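Cleaning and Resealing Clip-Lid Food Containers

Posted in: Kitchen Storage, Maintenance

Most clip-lid containers that get thrown out still have a sound body. What fails is the seal, and a seal usually fails from trapped residue or from being put back in the wrong position. The procedure below covers a full strip-down, wash, reassembly and leak test for a plastic container with a separate lid, hinged clips and a removable silicone gasket. Allow 45 minutes per container the first time, most of it soaking.

The instructions apply to dry goods and refrigerator containers. They do not apply to pressure-sealed canning jars or to vacuum lids with a pump valve, which come apart differently.

What you need

A basin large enough to submerge the lid flat
Dish soap, unscented
Baking soda
White vinegar
A soft toothbrush used for nothing else
A wooden toothpick or a plastic crochet hook
Two lint-free towels
Food-grade silicone grease (optional)
A kitchen scale that reads to 1 gram

Do not use a knife or a metal pick on the gasket. A nick too small to see will leak.

Step 1. Empty and inspect

Empty the container and wipe out loose crumbs or flour before any water goes in. Wet flour sets in corners and takes longer to remove than everything else combined.

Check the rim of the body under a strong light. Run a fingertip around it once, slowly. Small scratches on the outside wall have no effect on the seal. A chip or a raised burr on the top edge does. A burr can be taken down with 1000-grit wet sandpaper, two or three light strokes. A chip cannot be repaired, and the body should be moved to non-food use.

Then set the body on a flat counter and press on each corner in turn. If it rocks, it has warped, most often from a lower dishwasher rack. A slightly warped base is harmless. A warped rim is not.

Step 2. Release the clips

Open clips from the loose edge, lifting with the thumb while the other hand holds the lid down. If there are clips on opposite sides, open both before lifting. Prying the lid up against a closed clip puts the whole load on the hinge, and hinges are the part least likely to be sold as a spare.

Lids with a knob or ring on top should be lifted straight up by it once every clip is free. The handle is meant for lifting the lid only. Do not carry a full container by it -- the clips may hold, but the handle mount is small.
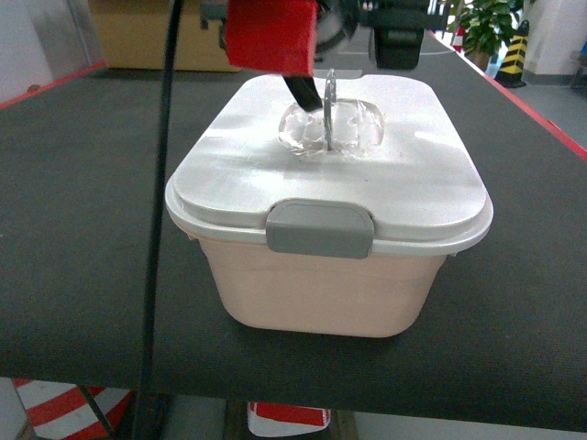 Lidded container with a gray front clip and a clear handle. The clip is folded down over the rim.

Step 3. Remove the gasket

Turn the lid over. Locate the gasket channel and look for a pull tab; many gaskets have none. Slide the toothpick under the gasket in the middle of a long side, where it has the most slack, and work toward a corner. Once 2 inches are free, pull the rest out by hand. Note which face was against the lid. If the cross-section is not symmetrical, draw it on a scrap of paper.

Step 4. Soak and wash

Fill the basin with warm water, 1 tablespoon of baking soda per quart, and a few drops of soap. Submerge the lid and gasket for 20 minutes. Scrub the channel with the toothbrush, then the clip hinges in both the open and closed positions. Rinse.

For stains or odor on the gasket, soak it separately in equal parts vinegar and water for another 10 minutes. Do not combine the vinegar with the baking soda solution. They neutralize each other and neither one cleans.

Step 5. Dry

Towel off all parts and leave them apart overnight, gasket included. Water left in the channel is the usual source of black spotting.

Step 6. Refit the gasket

Press the gasket into the four corners first, then the middle of each side, then the remaining sections. Starting at one point and working around stretches the gasket and leaves a loop at the end. If it still feels tight, apply a very thin film of silicone grease and wipe off the excess.

Step 7. Test

Put 200 grams of water in the container, close every clip, dry the outside and weigh it. Write the number down. Lay it on its side on a dry paper towel for five minutes, then turn it onto each of the other sides in the same way. Wipe and weigh again. A loss of 1 gram or less is acceptable for dry goods. For liquids the reading should not change.

If it fails, reseat the gasket once and repeat. A second failure at the same spot means a worn gasket or a damaged rim.

Notes

Broltik replacement gaskets are sold by outside perimeter. Measure the channel with string before ordering.

Jurgita Kazlauskienė wrote in to say that her clips loosened after a year of daily use. Check the hinge pins first -- a pin that has moved sideways can often be pressed back in with a thumb.

Store spare lids upright and unclipped. Gaskets left compressed on empty containers take a set.

Last revised May 28, 2018. Corrections to Ayman Sfeir.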